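Memory module goes in crooked, student project
Posted by Effie Mowat

Hi all! I'm in the robot club at Leckie and our project is getting two arms to rebuild an old desktop PC. The first job is moving a memory module from the holder plate to its slot, and it keeps going in squint — one end seats and the other rides up. Slowing the arm down hasn't helped. We've had 23 goes at it and the demo is in February. Any ideas?

Calum Pringle
Is the case clamped? Ours slid a bit every time we pushed, and we blamed the code for weeks.

Aba Ametepe
I'd look at the approach before the speed. We did something similar for our class project (ours was called Jostusance, don't ask) and I taught a point straight above the slot, then came down on one axis only. Grip the module in the middle, too, and check it's level while it's still up in the air. We lay the tower on its side so the slots face up, and keep the parts on a plate to the left. 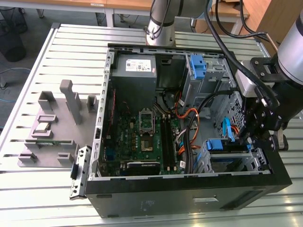
Tamer Saab
Agree with Aba, but open the slot clips first! Ours had closed again and we lost an afternoon to it.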